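Home Articles Issues Authors Search
Shares 6 Comments 0

4. Planning and budget for the second workcell

This section covers what we bought, what we put off and what we would order first next time. Figures are from the Tatico lab's own purchase log, kept by J. Galang. Prices before tax.

4.1 Arms and grippers

Two arms per cell was fixed early. A single-arm cell would have been cheaper but half our task list needs one hand to hold or steady something. Quotes came from Getus and Harahap. Getus was slower to answer but included mounting hardware and the cable set, so the gap between the two quotes mostly closed. We went with Getus in May.

Parallel grippers on both sides, same model. Mixed grippers were discussed and dropped - spare fingers would have to be stocked twice, and K. Tiongson's calibration script assumes a matched pair. Lead time was 6 weeks, longer than the arms themselves. Order grippers first.

4.2 Small parts and the lines everyone forgets

The original plan had one line for "misc". Not enough. Cables, brackets, straps and table fixings came to 74 separate purchases, most of them tiny, and the paperwork cost more hours than the parts were worth. We now keep a standing order with Madudau, capped at 200 dollars a month.

Task props are cheap and should stay cheap. Drawer units, blocks, caps. Anything that will be pulled, dropped or squeezed all day should be replacable from a shop, and we suggest buying spares of the same batch becuase handle size varies between batches. The drawer task in Figure 1 uses props of this kind.

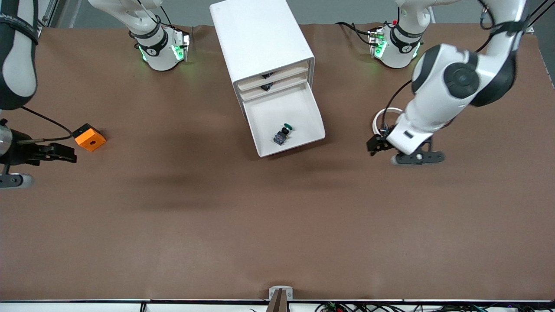
Figure 1. Two-arm cell with the three-level drawer cabinet. Bottom drawer open with an object inside, orange cube on the table near the fingers of one gripper.

4.3 Reserve and upkeep

Some 2,000 dollars was set aside for repairs in the first year. Finger pads and one cable so far, well under. We would still keep the reserve - a joint module out of warranty would eat it in one go. Service contract declined for now, to be looked at again when the third cell is priced.

Contact the editors | Copyright the authors | Back to top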